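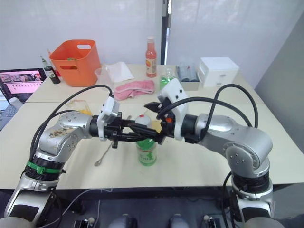 Audiobooks were once a niche for long-distance drivers and people with poor eyesight. They came on cassettes, a thick novel could run to a dozen of them, and the box took up as much shelf as a dictionary. Now most of the readers I talk to have at least one on their phone, and a fair number have stopped buying paper altogether.

The small players have done well out of this. Vandeo, which began as a download shop for radio plays, had 3,837 spoken titles in its catalogue when I looked this week. Brenoment has fewer but pays more attention to how they are read, and its listings let you hear four minutes of a book before you part with any money. Both sell plain files that you can copy to whatever you own, including an old music player with no screen to speak of.

That matters more than it sounds. A book bought inside one company's app usually stays inside it. If you change phones you can sign in again and carry on, but if you fall out with the company, or it shuts, the books may go with it. Janden closed its listening service in January and gave customers 46 days to download what they had paid for. Plenty of them missed the email.

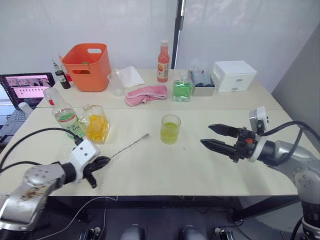
How much room does an audiobook take up?

A ten-hour book at ordinary speech quality comes to less than 300 megabytes, so an 8GB player will hold more than 20 of them. Higher quality files are larger, and for a single voice the difference is hard to hear on cheap earphones.

Battery life is the other thing to look at. A dedicated player with the screen off will outlast most phones, and it won't interrupt a chapter with a message from your bank. The Steyn pocket player I have been using since the winter goes for days between charges. Its buttons are stiff and the menu is ugly, but it remembers where I stopped in each book — a feature that some dearer models still get wrong.

Narration is a matter of taste. Some listeners want a full cast with music, others want one steady voice that keeps out of the way. I am in the second camp. A reader who puts on a different accent for each character can wear you out by chapter three, and a long history book read at a gallop is no better. Listen to the sample first, and try a bit from the middle if the shop allows it.
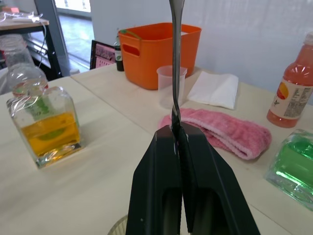

Speed is worth playing with too. Most apps and many players let you go faster without raising the pitch of the voice. I listen to news and memoirs a little above normal and leave fiction alone. Poetry I slow down, if the reader hasn't already.

Prices are still all over the place. The same novel can cost twice as much in one shop as in another, and monthly plans only pay off if you finish a book a month. Public libraries lend audiobooks through their own apps, often with a waiting list for new titles and none at all for older ones. My own branch has 100 on a shelf as well, still on disc, and they were nearly all out when I called in.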